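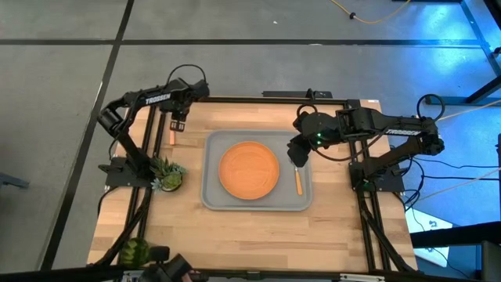 gravyboat7 replied:
Plate to the left of center is correct for a tray if the glass is going on the tray too. If the glass stays off, center the plate. Those are the two options and most of the arguments in this section come from mixing them.

trayline wrote:
Then the left offset stays. The glass goes on the tray. My question was more about the wood, though. The top is butcher block and I would like to keep wet things off it. Tray is gray, raised rim, rounded corners. The plate is the orange one and the flatware has matching handles. What I can't settle is where the glass goes once the plate is down.

gravyboat7 replied:
Upper right. Above the knife if there is a knife, above where the knife would be if there isn't.

endgrain_only replied:
Disagree for trays. Upper right is for a seated place setting on a fixed surface. A tray gets picked up. With the plate left and the glass upper right you have the tallest, tippiest item at the far corner from the heaviest one. Put it directly behind the plate.

trayline wrote:
Tried it behind the plate, up at the corner. It leaves a lot of open tray on the other side, enough for a bread plate or a bowl. The wood next to the succulents is still exposed, so those pots are the next problem. 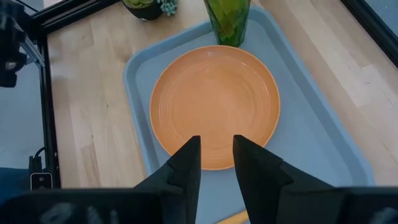

Moved from General to Table and Kitchen, says the moderator note. Please keep tray questions in one thread.

endgrain_only replied:
That open area is the point. Bowl goes there. I run a Tuvmont tray, 550 mm on the long side, and the same plate-and-glass arrangement leaves room for a soup bowl with a napkin under it. If you fill the space with flatware you have wasted it.

On the pots: saucers under them, or a cork disk. A small pot with no saucer will leave a ring on oiled maple. I don't know what species yours is, but the light ones all show it.

gravyboat7 replied:
Succulents get watered so seldom that I would not bother with saucers. Lift the pot, water it at the sink, let it drain, put it back.

endgrain_only replied:
People say that and then they don't do it.

rimjoist replied:
Separate point. What is the heating in that room? Butcher block moves with humidity and forced air is hard on it. If you have a supply register blowing down on the top you will get open glue lines regardless of what you put on it.

trayline wrote:
Open ceiling with exposed ductwork. No register directly above that I know of. The hygrometer reads 30 percent through the winter and it was a little higher when I checked on 21/04/2018. I oil with Jorlow, thin coat, wiped off after 2 hours.

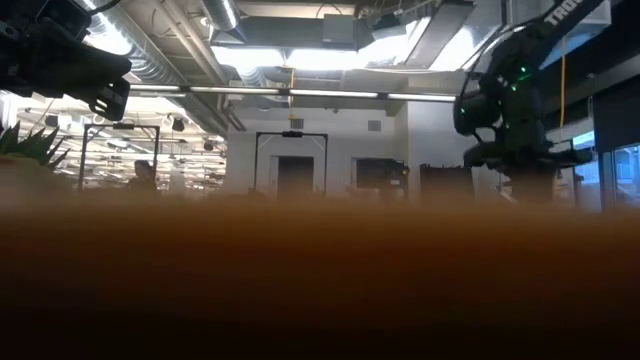 Metal duct at the ceiling, from tabletop height.

rimjoist replied:
30 percent is low. Not a disaster. Oil both faces, including the underside, or the top will cup. Oil slows the exchange, it does not stop it. A Jorlow coat every month in the heating season is reasonable. Watch the ends of the boards first.

gravyboat7 replied:
Every month is excessive. I do mine twice a year and it is flat.

rimjoist replied:
What is your humidity?

gravyboat7 replied:
No idea. It is flat.

trayline wrote:
I will do the underside this weekend and log the humidity. Back to the layout.

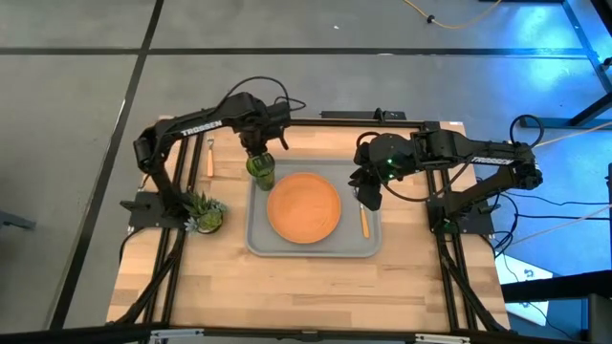

Two forks is where I am stuck. The Ploneo set I was copying from the catalog has a salad fork and a dinner fork side by side, both left of the plate, and there isn't room for that once the plate is offset. So I split them. One orange-handled fork is on the tray to the right of the plate, the other is off the tray on the bare wood to the left, tines pointing away from the diner in both cases. The green glass is at the upper-left corner of the tray. It reads fine to me but I suspect it is wrong.

gravyboat7 replied:
It is wrong. Anything off the tray is not part of the setting. When the tray gets carried, that fork stays behind.

endgrain_only replied:
Depends on whether the tray gets carried. If it works as a placemat, the outside fork is acceptable and saves space. I would swap the right-hand one for a knife or a spoon, since a fork on the right reads as an oyster fork.

gravyboat7 replied:
You said above that a tray gets picked up. That was your whole argument for the glass.

endgrain_only replied:
I did. The glass position works either way – the fork position doesn't. If it is carried, lay both forks on the right and skip the bowl.

lowsill replied:
The restaurant supply place in Alvarado sells the same shape of tray in a wider size. With the wider one both forks fit on the left and the glass can stay where it is. Check the depth of your table before you buy.

trayline wrote:
The tray is a placemat most days. I carry it maybe one meal in 7. Keeping the outside fork for now, replacing the other with a spoon. Will measure for the wider tray after the oil cures.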